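旧手机该不该一直升级下去

这几年每到系统推送大版本的时候，总有亲戚朋友来问我同一件事：这台手机都这么旧了，还要不要点那个“立即安装”。问的人多了，我的回答却越来越长，长到对方在微信那头常常半天不回，大概是去做饭了。所以我想干脆坐下来，把我的想法从头到尾写一遍，以后谁再问，我就把这一篇发过去，让他慢慢看，看不完也没关系。

先说我的立场吧，免得大家看到一半还在猜。我觉得一台用了好几年的手机，安全补丁要尽量打，大版本却可以不升，而且厂商应该把这两样东西分开给我们。现在很多厂商是捆在一起给的，想要补丁，就得连新界面、新动画、新助手一并收下。我对这件事一直有意见，意见攒了好些年，今天说得啰嗦一点，请多包涵。

我自己的主力机是一台Skulano，买的时候是店里的中档货，拿在手里分量刚好，后盖摸起来不打滑，我很喜欢。它到今年六月还在每天陪我上下班，接电话、看地图、扫码买菜，晚上听一会儿评书，样样都还行。六月里它收到了一个大版本更新，安装包不小，说明写得很热闹，什么全新的锁屏，什么更聪明的相册，最底下用很小的字写着“修复若干安全问题”。若干是几个，修的是什么，一个字也没有多说。我在沙发上把那页说明来回看了好几遍，茶都凉了，还是没看明白。

我最后还是点了安装。装完重启，桌面确实漂亮，图标圆了一圈，下拉菜单也换了样子，可是打开相机要等，打开支付码也要等。在超市收银台前面等支付码出来的那几秒钟，后面排着队的人倒没说什么，我自己的脸先热了。你说这台手机坏了吗？没有坏，硬件跟前一天晚上一模一样，屏幕没碎，电池也没换过，只是软件长大了，壳子还是原来那个壳子。

我知道会有人说，那你降级回去不就好了。年轻的时候我也是这么想的，那时候我还挺爱折腾，刷机、解锁、换第三方系统，周末能坐在电脑前面从早饭弄到晚饭，数据线换了三条，驱动装了又卸。有一阵子我很迷一个叫Sumudetti的第三方系统，它专门给老机型做精简版，桌面上干干净净，开机飞快，论坛里的人也热心，半夜发个帖子都有人回。我用它救活过两台旧手机，一台给了我母亲，一台放在厨房里当菜谱机，那种成就感到今天我都记得。

可是我也记得另一面。母亲那台手机有一回突然打不开银行的应用，提示说系统环境不安全，不准登录。她在电话里急得不行，以为是自己按错了什么，一个劲儿地问我是不是把钱按没了。我在另一个城市，隔着电话教她关这个开那个，教了一个晚上也没教好，最后是我坐火车回去，把手机换成原厂系统才算完。从那以后，我对“自己刷一个”这条路就变得谨慎起来。它对愿意花时间的人是一条好路，对只想打电话、付水电费的人，真的未必合适。一个工具要是需要有个懂行的孩子在身边守着才能用，那它对老人家来说就还差着一截。

越狱也好，刷机也好，我从来不觉得这是什么坏事。东西是自己花钱买的，想看看里面是怎么回事，想把不用的应用删掉，这是很正常的心思。我反而觉得，正因为厂商把门关得太紧，才有那么多人去翻窗户。窗户翻得多了，难免有人摔着，也难免有人在窗户底下摆摊，卖一些来路不明的安装包。我见过有的下载站，一个页面上好几个绿色的“立即下载”按钮，真正的那个反倒又小又灰，藏在角落里，点错一次，手机里就多出一堆没见过的东西。所以我劝身边的人，真要动手，先把照片和通讯录备份好，再去找项目自己的页面，对一对校验值，宁可慢一点。

说到备份，我要多讲几句，因为这是我吃过亏的地方。以前我总觉得云端有一份就够了，后来有一次账号出了点问题，好几天登不上去，那几天我心里空落落的，想起孩子小时候的照片都在里面，饭也吃不香。现在我用一个叫Khoo的小软件，把手机里的照片每周往家里的旧电脑上抄一份，电脑放在书房的柜子底下，平时不关机也不吵。它界面很朴素，朴素到有点简陋，可是它只做这一件事，做完了在右上角给你打一个勾，我看见那个勾，心里就踏实。做软件的人如果看到这一段，我想跟他们说，那个勾千万不要改成动画。

话扯远了，回到升级上来。厂商那边的道理，我也替他们想过。维护一个旧版本是要花人工的，测试要人，签名要人，出了问题客服也要人。一家公司同时养着好几代系统，每一代又有好几个机型，算下来确实不轻松。Skulano的社区里有人贴过一份机型清单，说同一个系统版本最多要照顾到27种机型，看得我头都大了，心想换了我去做，我大概也想让大家全都升到最新，然后把老的那一支剪掉，图个清静。

可是理解归理解，账还是要这样算。手机卖出去的时候，广告上写的是它能拍照、能上网、能用很久，没有哪一张海报写着“第三年起请习惯等待”。用户付了钱，就有资格在一个合理的年限里保持原来的速度。安全补丁是为了堵漏洞，漏洞是当初写代码时留下的，堵上它是分内的事，就好比房子的水管漏了，物业来修水管，总不能顺手把你的客厅也改了，再告诉你不改客厅就不给修水管。我这个比方打给我爱人听，她说物业现在也未必来修，我只好笑笑，换个话题。

而且说句公道话，把补丁和大版本分开，并不是做不到的事。我手边有一台Jaltitz的平板，配置平平，买来是给孩子看网课的。它的设置里有两个选项，一个叫“安全维护”，一个叫“功能更新”，各有各的开关。我把前一个打开，后一个关着，就这么用了19个月，网课照上，动画片照放，翻页还是当初那个速度。它每次维护完，会留下一条通知，写清楚修了哪几个组件，虽然那些名字我有一大半不认识，但看着心里舒服，觉得对方把我当成一个大人在说话。一个不算有名的牌子能做到，别的厂商没有理由一直说难。

当然，两个开关也会带来两个开关的麻烦。有的人看不懂，会把两个都关上，图个耳根清净，那就把真正要紧的补丁也挡在外面了。我邻居就是这样，什么更新都不点，他的道理是“能用就别动”，这话放在电饭锅上完全没错，放在天天连着网、绑着银行卡的手机上，我就不太敢附和。所以我觉得默认值很要紧，安全维护应该默认打开，装的时候挑夜里，别打扰人；功能更新默认关着，想要新鲜的人自己去开。愿意尝鲜的人从来不缺，他们会自己找到那个开关的，您不用替他们操心。

再说说应用这一头。很多时候，逼着我们升级的并不是系统，是应用。某一天打开一个用惯了的软件，它弹出一句“当前系统版本过低，请升级后使用”，可你的手机已经升到头了，再也没有下一个版本给你，于是这句话翻译过来就是“请买新手机”。我有个记账的小应用就是这么没的，里面存着2000多条流水，连哪年哪月在哪个菜场买了条鱼都记得清清楚楚。幸好它留了个导出的功能，我赶在完全打不开之前把数据导成了表格，不然那些年的柴米油盐就都锁在里头了。做应用的朋友们，哪怕决定不再支持旧系统，也请把最后一个能用的版本留在那里，让人能下载得到，再留一个导出的按钮，这不费什么事，对用户却是很大的体贴。

也有朋友跟我抬杠，说你这么念旧，直接换一台新的不就什么烦恼都没有了？新手机现在也不贵。这话我认真想过。换新机当然是一种办法，手头宽裕、又确实需要好相机的人，换就换了，高高兴兴的，没有什么不对。可我还是觉得，因为坏了而换，跟因为被拖慢而换，心里的滋味差很多。前一种像送别一位老伙计，后一种像是被人推着后背往前走，钱花了，还觉得亏欠了点什么。更别说抽屉里那些退下来的旧机子，卖不了几个钱，扔了又舍不得，里面的数据清没清干净也拿不准，就那么躺着，一年比一年多。

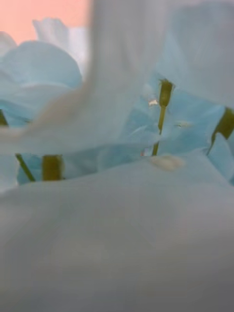

手机已经收不到系统更新了，还能不能继续用？

看您拿它做什么：听广播、看菜谱、当闹钟都不碍事，但银行卡和支付最好搬到一台仍有安全补丁的机器上，旧机里的相关账号也一并退出。

我给长辈们处理旧手机，现在基本就按这个思路来。该退的账号退掉，该解绑的卡解绑，短信验证码收到哪台机器上要弄清楚，别出现卡在新手机里、验证码却发到旧手机上的情形，那真是急死人。弄好以后，桌面上只留几个大图标，字号调到最大，铃声换成他们认得的那一种。老人家用顺了手，比什么新功能都强，他们不会跟你讲什么流畅度，他们只会说“这个好，别给我换”。

最后还想跟厂商说一点实在的要求，我不贪心，就2条。第一条，更新说明请写成人看得懂的话，修了什么，会不会占更多空间，老机型装了以后哪些地方可能变慢，写在前面，字不要小。第二条，请给一条回去的路，装完觉得不合适，几天之内能退回原来的版本，照片和聊天记录都还在。服装店都能凭小票退换，一次系统更新没有道理成了单行道。你要是对自己的新版本有信心，就更不怕别人退了。

至于我那台Skulano，我后来把动画效果关了，把几个常年不用的应用删掉，又清了清存储空间，支付码出来得比刚升级那会儿快了一点，跟从前还是没法比。我打算再用一阵子，等下次大版本推送来的时候，先去社区里看看同型号的人怎么说，看上几天再做决定。您要是手里也有这么一台舍不得放下的旧机器，不妨先去设置里找找看，有没有把安全更新单独打开的地方，各家藏得深浅不一，多翻几层菜单，有时候就在“关于本机”的下一页。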